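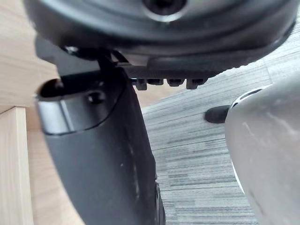 Records and Filing in a Small Office
Handout 2: Keeping, finding and throwing away
Tutor: Minttu Tuominen
October 3, 2018

Last week dealt with what counts as a record. This week is about where records go once somebody has finished with them for the day, and how long they stay there. Bring the handout back next time, as the exercise at the end carries on into the session on computer files.

1. Live, resting and closed files

A live file is one that somebody opens at least once a month. A resting file is opened a few times a year, usually when a customer rings up or an invoice is queried. A closed file is kept only because a rule or a contract says so.

Most offices mix the three. In the Grindavell case, which we will use all term, the firm had 1,968 paper files on its shelves when it moved premises. Staff went through them in August and found that only 29 were live. The rest had been kept in the same run, in the same kind of folder, and a new member of staff had no means of telling them apart.

The fix was dull and took two weeks. Live files stayed within reach of the desks. Resting files went into cupboards along the corridor. Closed files were boxed, labelled with a destruction date and sent to the basement.

2. Ways of ordering files

By name. Good for customers and staff. It goes wrong when a firm changes its name or when people disagree about where "The" or "Mc" belongs. Write the rule down and tape it inside the cupboard door.

By number. Good for orders and jobs. You need an index, and the index has to be kept up to date by one named person.

By date. Good for post, minutes and petty cash. Poor for anything that runs over several months.

By subject. The hardest to do well. Two people will put the same letter under "Heating" and "Building repairs", and both will be right. Keep the list of subjects short. Grindavell began with 19 and had to cut them down, as several overlapped.
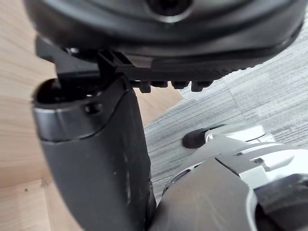

Many offices end up with a mixture, and that is fine so long as each series sticks to one method. Trouble starts when the method changes halfway along a shelf. If you take over a series like this, finish the old part as it stands, put in a divider with the date of the change, and begin the new method after it.

3. Labels

Use the same order of words on every label: series, title, first date, last date. Leave the last date blank until the file is closed. Black ink lasts better than blue on most card. Printed labels look tidy, but cheap ones dry out and drop off in a warm room, so test a few before doing the whole cupboard.

Zumach, the second firm in our case, used coloured spots for departments. It worked until the departments were merged. Colour is best kept for something that will not change, such as the year.

4. Taking files out

Every file that leaves its place should leave something behind. An out-card is enough. It should show:

the title of the file
who has it
the date it was taken
the date it is due back

Check the out-cards every Friday. A file that has been out for a month is probably in a desk drawer, and the person who has it may well have forgotten. 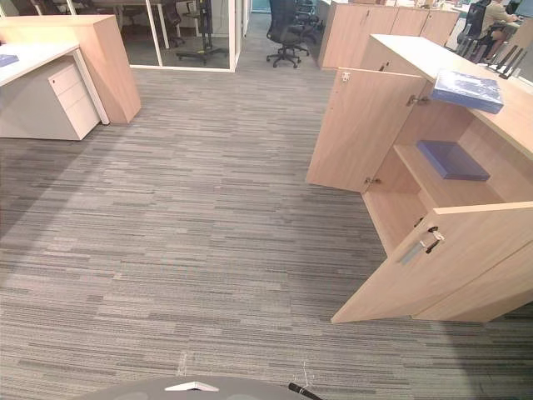

5. How long to keep things

Each series needs a keeping period, counted from the date the file was closed and not from the date it was opened. Put the periods in one table and have it signed by whoever runs the office. Do not copy another firm's table. Its contracts and insurance will differ from yours.

Before destroying anything, check for open complaints, claims or audits. Keep the list of what was destroyed, and when, for good.

6. Exercise for next week

Choose one series of paper files at work or at home. Write down how it is ordered, who looks after it, and what you would expect its keeping period to be. One side of paper is plenty. Those without access to any files may use the Shawky correspondence at the back of the course pack.

Reading: course pack, chapter 4, leaving out the part on microfilm.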